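## 9. Emptying and returning the supply bin

This section covers the large gray bin used with the Calto bench set. The bin holds loose supplies such as markers and tape. Empty it at the end of each session and before you move the table.

1. Clear a space on the tabletop next to the bin.
2. Take out the larger items first.
3. Check the corners and the line where the sloping panel meets the floor. Thin items settle there and are easy to miss.
4. Cap all markers and store them flat.
5. Put tape back on its spindle in the Stunevance drawer unit.

**Note:** Scratches on the sloping panel and stains on the bin floor do not affect use. Do not sand or paint them. 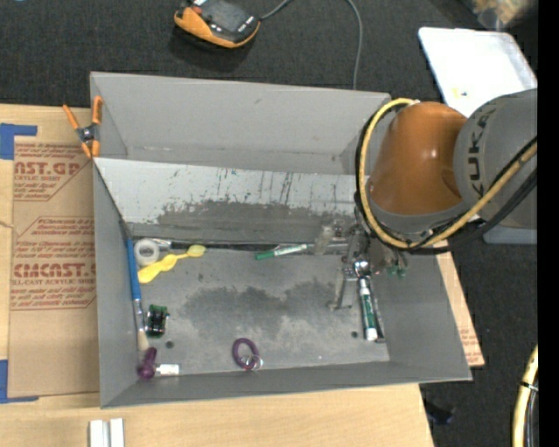 *Hudec Documentation — revised 2019-08-29*

Two green and white markers, a thin black rod and a roll of tape are still in the bin at this point. The tape is in the back left corner, and the rod lies along the foot of the panel. Pick up the rod by one end and lift it clear of the panel before you turn it.

### 9.1 Cleaning

1. Wipe the panel from top to bottom with a damp cloth.
2. Wipe the floor of the bin. Keep the cloth away from the two small holes — lint collects in them.
3. Let the bin dry before you put anything back.

**Caution:** Do not use solvent on the bin. Marker stains that stay after wiping can be left alone.

### 9.2 Refilling

Lay the long items in first, against the foot of the panel. Markers go in front of them. Set tape rolls in a back corner. Do not fill the bin above the top of the panel.

To order replacement markers or tape, use Rekon parts list 121. Bins and panels are on list 19.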